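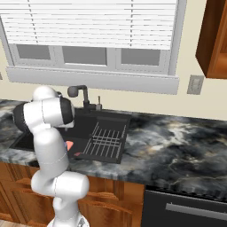 Lab notebook, Midside Robotics Group
Entry: Open day, March, Sunday session
Kept by: Etenesh Lemma
Second reader: Yabsira Ejigu

Purpose of entry

This entry records the preparation, running and follow-up of the simulation station at the spring open day. It is written for the members of the group who were assigned to other stations and for whoever prepares the same station next year. The hardware hall has its own entry, kept by the hall supervisor, and is not covered.

Preparation, 8:15 a.m.

The station was set up in the second teaching room, with the main display on the long wall and the operator desk to its left. The simulator was started from the saved kitchen scene, sink task, with the single white arm. The start state was checked against the task sheet: drying rack on the right-hand drainboard, both pink objects in the basin, blinds partly down, dishwasher closed. The arm's ready pose over the sink was loaded from the saved file and not set by hand.

The task for the day was to lift each of the two objects out of the basin and place it on the rack. Yabsira had proposed the cabinet door task instead, and we discussed it on the Thursday call. The sink task was kept for two reasons. It is short enough that a visitor standing at the back will see it finish, and both of its failure cases are easy to understand without an explanation of the controller.

One problem was found during setup. The display in the teaching room has a lower contrast than the ones in the lab, and the inside of the sink, which is black, came out as a single dark area. The objects could still be seen, but the near wall of the basin could not be told from its floor. The scene lighting was raised by one step and the change saved under a separate name, so that the evaluation scene is untouched. Please do not use the open day version for any measured runs.

Settings used

Scene: kitchen, sink task, open day copy
Policy: Tedesco checkpoint 87, no further tuning
Episode limit: 30 seconds
Object positions: randomized within the basin
Camera: fixed view above and behind the arm
Logging: on, written to the Cavden share

Morning session

Doors opened at 10. The first group came from the Givton evening college, with two of their instructors. Etenesh gave the introduction and Yabsira ran the desk. The introduction was kept to five minutes, as agreed, and covered what a simulated kitchen is used for, why a policy is tested there before it is given a real arm, and what the visitors should watch for at the point of grasp.

The first demonstration episode completed. The second did not: the gripper closed on the edge of the smaller object, lifted it a short distance and lost it against the side of the basin. The episode then ran to its limit. We had agreed beforehand that failed episodes would be shown in full and not reset early, and this was followed. It led to a better set of questions than the successful run had.

Questions from the first group, with the answers given, are recorded below in short form.

On whether the arm can see the objects. The policy receives camera images and the arm's joint positions. It is not given the object positions directly, although the simulator knows them and uses them for scoring.

On why the counter has such a busy pattern. The scene set varies its surfaces on purpose, and marble with strong veining is one of the harder ones. A policy trained only on plain counters tends to do badly on it. One of the instructors asked whether a pattern could be mistaken for an object. The answer given was that it can happen, and that we have a number of logged cases from the earlier checkpoints.

On the faucet. A visitor asked whether the arm could turn it on. In this scene the faucet is a fixed body and there is no water. It matters to the task only as an obstacle, as the spout reaches forward over the sink and the wrist has to stay clear of it.

On time. A visitor asked how long the training had taken. Yabsira gave the figure for the Tedesco run and explained that most of it is spent on scenes other than this one.

Contact between the wrist and the faucet

During the fourth episode the wrist touched the spout on the way up from the basin. The contact was light and the episode completed, but the simulator wrote a collision event and the on-screen counter turned red, which the visitors noticed. The explanation given was correct as far as it went: on a real arm the same contact would have caused a protective stop.

After the group left, the episode was replayed with the contact forces shown. The lift begins before the wrist has been drawn back toward the counter edge, and when the object lies toward the rear of the basin there is very little clearance. This agrees with the note Yabsira wrote in the February review. It should be taken up again, because the current scoring treats a light contact as no contact at all.

Visitor operation, afternoon

From 1:30 p.m. visitors were allowed to take the controls in turn, using the hand controller at the desk. Each visitor had one episode with a longer limit. Operation was supervised by Yabsira throughout.

The general difficulty was depth. With the fixed view, visitors could line up the gripper with an object from side to side without trouble, but they misjudged how far down it had gone, and many closed it above the object. The upright link of the arm also hides part of the left basin from this view. When the random placement put an object on that side, the visitor had to move the arm away to find it and then bring it back. Two visitors asked for a second camera. This is a reasonable request, and a small inset view from the right side of the counter should be prepared for the next open day.

A younger visitor placed both objects on the rack at the first attempt and asked to have the dishwasher opened. The door is jointed in the model, but the dishwasher task is a separate scene file with a different arm base position, and it was not loaded. It would be worth having it ready as a second station.

The slats of the rack run diagonally in relation to the arm's approach, and several visitors set an object down on the slats and saw it shift when released. The policy shows the same behavior from time to time – see the placement notes under checkpoint 87. The scoring accepts any resting position on the rack, so these count as placed.

Faults

The simulator was restarted once, at 2:40 p.m., after the physics step fell behind the display. The cause was the replay window, which had been left open from the morning. With the window closed, the problem did not return. The replay tool should be run on a second machine at public sessions.

The hand controller lost its pairing twice. The spare was charged but had not been registered with the desk machine, and registering it took longer than pairing the first one again. Add to the setup sheet: register both controllers.

Remarks by second reader

I agree with the account above. I would add that the introduction should state early that what is on the display is computed and is not a video feed from a kitchen elsewhere in the building. Several people in the afternoon group had assumed it was a feed, and one asked which floor the kitchen was on. The rendering of the counter edge and the shadow under the upper cabinet are good enough that the assumption is fair. A short line on the poster would settle it. – Y.E.

Actions

Wrist clearance at the spout: Yabsira to open an item and attach the replay of the fourth episode.
Inset camera view: Etenesh, before the summer visit from Givton.
Dishwasher scene as second station: to be raised at the group meeting.
Poster text: Etenesh.
Setup sheet, controllers and replay machine: done, see revised sheet on the Cavden share.
Open day scene copy: keep, marked not for evaluation.

Station closed at 4 p.m. Display returned to the teaching room settings, desk machine shut down, logs copied and checked.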